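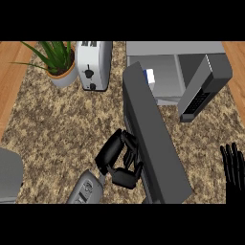 ¿Cada cuánto hay que descalcificar una cafetera espresso doméstica?

Depende casi por completo de la dureza del agua y de los litros que pasan por la caldera; con el agua de mi casa, una vez cada 60 litros.

La cifra sale de un registro que llevo en una hoja de cálculo desde que me mudé a Tirnville. Antes vivía en Trarnley, con agua blanda, y la misma cafetera aguantaba periodos muy largos sin que el caudal variase de forma apreciable. El cambio de domicilio fue también un cambio de química, y tardé más de lo razonable en darme cuenta.

La dureza expresa la concentración de calcio y magnesio disueltos, normalmente en miligramos por litro de carbonato cálcico equivalente. Lo que interesa para la cal no es la dureza total, sino la temporal, es decir, la fracción asociada a bicarbonatos. Al calentar el agua, el bicarbonato se descompone, se libera dióxido de carbono y el carbonato cálcico precipita. La dureza permanente (sulfatos, cloruros) da menos problemas de incrustación, aunque los cloruros conviene vigilarlos por la corrosión.

Las tiras reactivas baratas miden dureza total y lo hacen con una resolución pobre. Para uso doméstico prefiero el test de gotas de acuariofilia, con dos reactivos: uno para dureza general (GH) y otro para dureza de carbonatos (KH). Cada gota suele equivaler a un grado alemán, y un grado alemán son 17,8 mg/l de carbonato cálcico. En mi grifo necesito 11 gotas de KH hasta el viraje de color, lo que da algo menos de 200 mg/l. Es un valor alto para una caldera pequeña.

El síntoma que me puso sobre aviso fue el tiempo de calentamiento. La capa de carbonato actúa como aislante sobre la resistencia y la sonda lee con retraso, de modo que el termostato corta tarde y la temperatura oscila más. En taza se traduce en extracciones irregulares con la misma molienda y la misma dosis. Yo estuve varias semanas corrigiendo el molino, un Kandari de muelas cónicas, cuando el molino no tenía ninguna culpa.

El procedimiento que sigo es este. Disuelvo ácido cítrico en agua tibia, 30 gramos por litro, hasta que no queda grano en el fondo. Lleno el depósito, hago pasar un cuarto de litro por el grupo y otro tanto por el vaporizador, apago y dejo reposar 20 minutos. Repito hasta vaciar el depósito. Después, dos depósitos completos de agua limpia. El ácido cítrico en caliente y muy concentrado puede formar citrato cálcico, poco soluble, que obstruye lo mismo que se pretendía limpiar – por eso trabajo con la máquina apagada durante el reposo. Para calderas de aluminio hay que consultar el manual antes de usar cualquier ácido; la mía es de acero inoxidable.

El vinagre lo descarté pronto. Funciona, pero obliga a aclarar muchas más veces y el olor se queda en las juntas.

Queda la cuestión de prevenir. He probado una jarra filtrante con resina de intercambio iónico, de la marca Sung. Con el cartucho nuevo el KH baja a cuatro gotas; al final de su vida útil vuelve a subir a nueve. La bajada de rendimiento es gradual y el indicador de la tapa es un simple temporizador que no mide nada. La alternativa es mezclar agua del grifo con agua de mineralización muy débil. Una parte de grifo y dos de embotellada me dan un KH próximo a cuatro, estable, y un café algo más limpio, con menos sensación terrosa. El inconveniente es acarrear garrafas.

No recomiendo usar agua destilada sola. Algunas máquinas detectan el nivel de la caldera por conductividad y sin iones la sonda no cierra el circuito – la bomba sigue llenando. Además, la extracción queda plana.

En septiembre cambiaré la junta del grupo, que ya está rígida, y aprovecharé para desmontar la ducha y mirar el estado del difusor. Anotaré los litros acumulados en la misma hoja.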